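Hand-held gripper comparison: FAQ

Which grippers do you compare?
Two models, the Brelari and the Wonow. Both are hand-held, one for each hand, so an operator can try a task before any arm is bought.

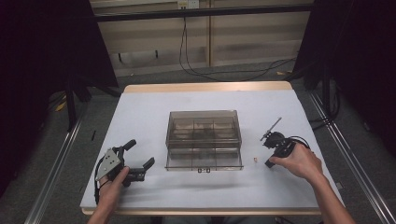 Are printed fingers good enough for small metal parts?
For most parts, yes. We ask for over 3,000 closings before we change a pair – less if the tips become smooth.
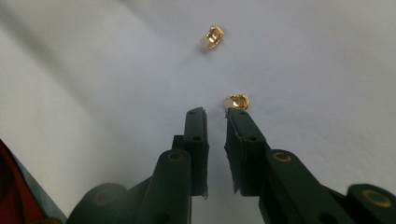
Please write down the finger wear in the Pindar log at the end of each session.

Can I test drawers also?
Yes. Choose the drawer task in the menu and keep both finger cameras on. 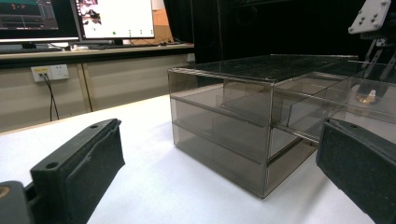
Does the Böttcher controller work with both models?
Yes, from the April firmware.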